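About Prekell

Prekell supplies a countertop robot arm service to households, care providers and training kitchens. The company was founded in Ratbridge by Ornella Galli, at first as a repair workshop for laboratory equipment, and moved into domestic automation when several of its customers asked for help with simple, repeated kitchen tasks. It remains an independent firm and has 21 members of staff.

What we offer

Our principal service is named Sillov. It combines the hire of a single arm and gripper with a survey of the kitchen, installation, a programme of tasks agreed with the customer, and regular visits from a technician for the length of the contract. The standard contract runs for 36 months. Shorter terms are available to schools and colleges on request.

Sillov is intended for kitchens as they are found. We do not ask customers to clear their worktops or replace their cupboards before installation. The survey records where things are normally kept, which drawers and doors are in daily use, and which items should be left alone. Tasks are then set up around that record, beginning with the opening and closing of drawers, and moving on to the handling of light crockery.

Drawer work is the part of the service on which most enquiries are received. A drawer that is pulled at a slight angle may bind, and a handle may be approached well or badly depending on what stands beside it. Our engineers therefore carry out this work among ordinary kitchen goods, with bowls, plates, tea packets and appliances left on the counter.

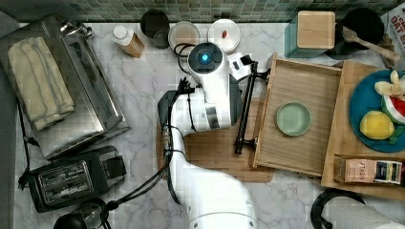 Jakab wrote to us after the first month of a trial that the arm was slower than expected, but that being able to leave the toaster and the bread board in their usual places had settled the matter for the family. Remarks of this kind are passed to the engineering team each January, when the task list for the coming year is drawn up.

How we work

Each new task passes through two stages. In the first, an operator guides the arm by hand control and the movements are recorded. In the second, the arm repeats the task under supervision, with small changes made to the position of the objects. A task is offered to customers only after 2000 supervised repeats, and the results are made available to any customer who wishes to read them.

We consider it important to be plain about what the service does not include. Sillov does not cook, does not handle knives and does not lift hot dishes. It is not a substitute for personal care. Where a survey shows that a kitchen is unsuitable, the customer is told so in writing and no charge is made for the visit.

The position of small items receives particular attention. A bowl at the back of a drawer calls for a different reach from one near the handle, and the plates and caddies kept on top of a unit must not be disturbed when the drawer beneath them is moved.

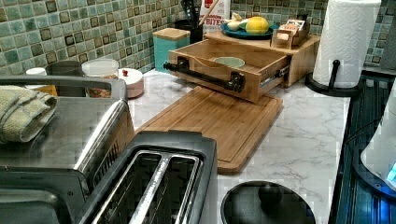

Could the same arm be shared between two worktops, asked one reader of our newsletter, or would each need its own? At present each arm is fixed to one position and surveyed for that position alone. A second worktop requires a second survey, although both may be held under one contract – and the technician will attend to both on the same visit.

Training and support

Every customer receives a half-day introduction in their own kitchen, together with a printed handbook. Carers and family members are welcome to attend. Telephone support is open from 8 am until 6 pm, and calls are taken by the technicians who carry out the visits.

Surveys may be requested through the Ratbridge office. Please state the type of premises, the length of worktop available and the tasks for which help is wanted.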